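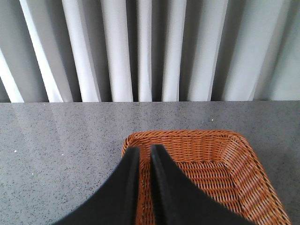
Fig. 3: White curtain behind the gray speckled countertop

Hanging your Grevent curtain behind a counter

1. Slide the hooks onto the track and hang the curtain. I start at the left - no idea why, I just do!
2. Let the fabric drop down behind the back edge of the stone.
3. Fluff the folds by hand. Mine never come out even and I've stopped fussing over it.

Note: I wipe the counter with a soft cloth afterward (crumbs love that back edge).

Caution: Don't climb on the countertop. Use a step stool.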